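Home | Notebook | Recipes | Stock | Papers | Contact
Search the notebook

December, marbling bench, 9.40 in the morning

Size still too thick. I made it up last night with the new carrageenan from Citora, 28 grams to 2000 ml of water, as written in pencil inside the lid of the tub. The handwriting is mine. I have no memory of the occasion and I can only suppose I was measuring for twice the water and wrote down half the sum. What was in the bucket this morning would have held a spoon upright, and did, while I looked for the other spoon.

Let it down with the same volume again of soft water, whisked by hand, no blender. The blender puts in bubbles that take most of a day to come out, and I'd already given it a night. Pencil note in lid now rubbed out and replaced with a pen one. Old note was at least easy to rub out.

10.15

Skimmed with newspaper strips. Surface clean but still a bit leathery when I pull a strip over it. Room is cold, heater on low under the bench. Size and paint should be at the same temperature and at present the only thing in the workshop at a reasonable temperature is the tea.

Alum: the stock solution is fresh. Sponged six sheets of the Robichaud text-weight, marked the alumed side with a pencil cross in the corner, and put them under a board to stay flat and slightly damp. Then sponged two sheets of the heavier stuff and forgot to mark them. You can usually tell by touch, which is what I said the last time, when I laid a whole sheet wrong side down and the pattern slid off into the rinse tray like gravy.

11.30

First test drops, Poment black out of the bottle, no gall. It sinks. Goes straight to the bottom and sits there in small beads. One drop of gall to the pot, stirred, waited. Floats, spreads to the width of a jam jar lid and stops. Two drops of gall: spreads further but goes grey in the middle, like a coat that's been washed too often. So one drop and a bit, where the bit is whatever clings to the end of the pipette.

White (Zaker, the old tin) needs hardly anything and pushes the black out of its way at once. If I put white down after black I get wide white islands with black squeezed into lines between them. That is a perfectly good stone pattern and the exact reverse of what I want. For order 2446 it has to be a black ground with thin pale veins, eight pairs of endpapers and enough for the boxes as well. The sample the customer sent back to me was the one with the islands. It came with a compliments slip and the word "no".

12.10

Tried it the other way about. Thin scatter of white first, then black with the extra bit of gall thrown heavily from the straw brush until the white was driven into threads. Much better. The threads run where the black drops meet, so they wander and fork and come back on themselves, and there's the odd fat knot where three drops meet at once. Laid a sheet from one corner, held my breath for no technical reason, lifted it over the bar.

Result: good in the middle third. Pale hesitation line across one end where I stopped while lowering it (the phone rang). Speckling along the left side, which I take to be dust from the newspaper. Numbered it 938 in the sheet log and hung it up.

Points on 938, before I start being kind to it:

Black is dense when wet and looks a shade browner as it dries. It may want a touch of blue in the pot.
Veins run mostly one way, along the length of the tray. I throw from the same side every time and apparently so does the paint.
Rinse was too hard. Jug held too high. Use the perforated tray and let it trickle.

14.00

Lunch, then two more sheets. Turned the tray a quarter round between throws of black, so my arm could go on doing what it likes and the drops would fall more evenly. It works, at the cost of slopping a little size down the front of the bench and into the drawer with the combs. Combs are now wiped and drying on the windowsill. The drawer I'm leaving until I feel stronger.

Second of the two is the best so far. Added one drop of the Poment blue to the black and it holds its depth as it dries, at least at the edges, where it dries first. Veins are finer as well. I think that's the size loosening up as the room has warmed, not any new skill of mine.

Must write down the order of work or I'll be discovering it all again in spring:

1. Skim, and skim again directly before the first colour.
2. White, thin, from the small brush, tapped on the stick.
3. Black with gall, thrown, tray turned once halfway.
4. Leave it alone while the surface settles. No stylus. The stylus makes it look like bacon.
5. Lay, lift, trickle, hang.

15.20

Ran out of alumed sheets apart from the two unmarked heavy ones. Licked a corner of each, which is not in any of the books, and found the alum side by the face I pulled. It works on both counts: the cross is on, and I didn't want a biscuit afterwards.

Heavy paper lays more slowly and traps air if you rush. One bubble, size of a lentil, dead centre. Fine for a box lining where the label will go over it. I shall be suggesting a label. 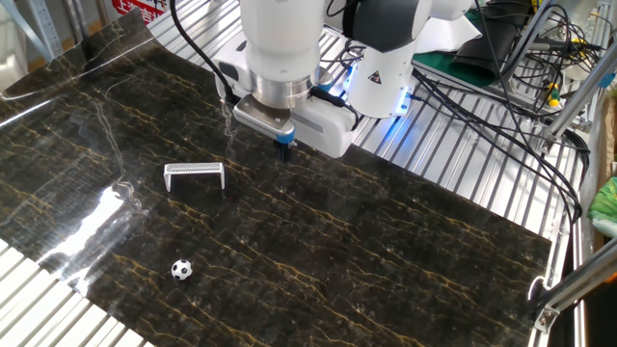
Scale is the last thing to settle for 2446, as the box lids are a good deal bigger than the endpapers and the veins that look right on a small sheet turn into fidgety scribble on a large one. I could throw bigger drops for the lids, which means a thicker brush and probably another argument with the gall. Worth looking at the big black marble-patterned sheet under the robot arm, covering most of that worktable: black at that size can carry far more area than I'd normally dare give it. So, bigger brush for the lids, same pots, and two trial sheets before I touch the good paper. Bucket covered, heater off, combs still on the windowsill. Order more gall from Citora, and read the lid first.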